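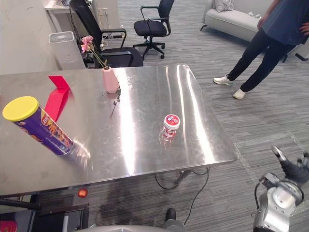 Brorwood, open day. Steel table and pink flowers.

# Ultbridge and the Brorwood mill, 2019-02-09

I went up to Ultbridge for the winter open day at Brorwood, the old woolen mill on the river. It closed as a mill in 2000 and has been let out in units ever since. Twice a year the owners open the parts you can't normally get into: the wheel pit, the dye house, and the top floor of the north building. The next one is in April, and if you have a choice I'd wait for that one. It was cold.

Getting there is easy without a car. The number 51 bus stops at the bottom of Weir Lane and from there you walk uphill with the river on your left. The sidewalk ends before the mill does, so watch for trucks by the gate. Parking is in the old wool yard and was full when I arrived. Admission was $4, cash only, and that gets you a folded map and a place on one of the tours.

My tour started in the wheel pit. Dalibor Říha led it. He worked in the carding room for the last years of the mill and now looks after the building drawings. He kept the history short and spent most of the time on water: where it came in, how the gates were set, and what happened in a dry summer, when the weaving floor would stop and the finishing side would keep going on steam. The wheel itself is gone. What you see is the stone channel, the iron bearing blocks, and a line of rust on the wall where the rim ran close. There is a metal walkway over the pit with a good handrail. Bring a flashlight, the lamps down there don't reach the far end.

From there we crossed the yard to the dye house. The floor slopes to a drain down the middle and the bricks along it are still stained blue and brown in places. The roof has a raised section with slats to let the steam out. Several of the slats are missing, and the plan is to replace them this year with new ones cut to the old pattern.
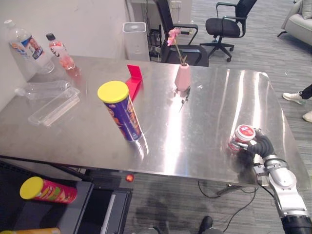 The tour ended back in the north building, which is the one I had come to see. It has the long windows you notice from the bus, and it was built later than the rest, with iron columns in place of timber. Říha pointed out where the line shaft was hung and the brackets that held it. You can follow them along the ceiling. He also showed us the trap door used for lowering finished cloth to the carts. It is bolted shut now, and you can stand on it.

There is a small display on what Brorwood made. I hadn't known how much it changed. It started with blankets, went over to coat cloth, and in the final years it did a lot of knit goods for other companies, sold under their labels. The sample books are the best thing in the display. Each page has a swatch glued in with the yarn count and the customer written next to it in pencil. One of the biggest customers was Mikuš, a coat maker from Luvov, and whole books are given over to their orders. The colors are mostly dark, with a few good greens.
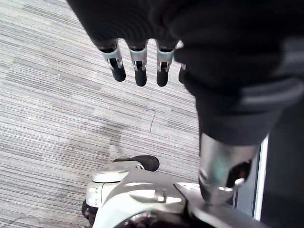 Black knit, fingertips showing below the edge.

I talked with Jalen Marchetti, who is making a list of the sample books page by page. He has finished 2 of them. The glue is the main trouble. The older pages used a flour paste that holds well but attracts insects, and the newer ones used something that has turned brown and come through the cloth. He keeps the worst pages between sheets of plain paper and doesn't put them out. He let me see one in the back office. The swatch was a gray herringbone and the pencil note said "too stiff, send again."

Lunch was soup and bread in the former counting house. The soup was leek and potato and there was plenty of it. They ran out of coffee early in the afternoon. If you want something other than soup, buy it in town before you walk up, because there are no stores past the bridge. 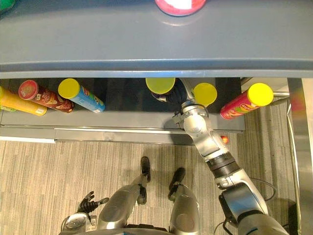 Snack cans on the lower shelf.

After lunch I did the river path on my own. It runs from the mill gate to the weir and back on the other bank. The first part is paved and the rest is mud at this time of year. From the far side you get the whole length of the mill, including the blocked-up windows on the ground floor that can't be seen from the yard. The chimney was taken down to half its height at some point. I asked two people when and got different answers.

A few notes for anyone going:

- The top floor is reached by stairs only. The freight elevator isn't in use.
- Tours fill up fast. Put your name down at the gate before you do anything else.
- Restrooms are in the counting house, through the door marked Wages.
- Photos are allowed everywhere except of the sample books.

I took the last bus but one and was home for supper.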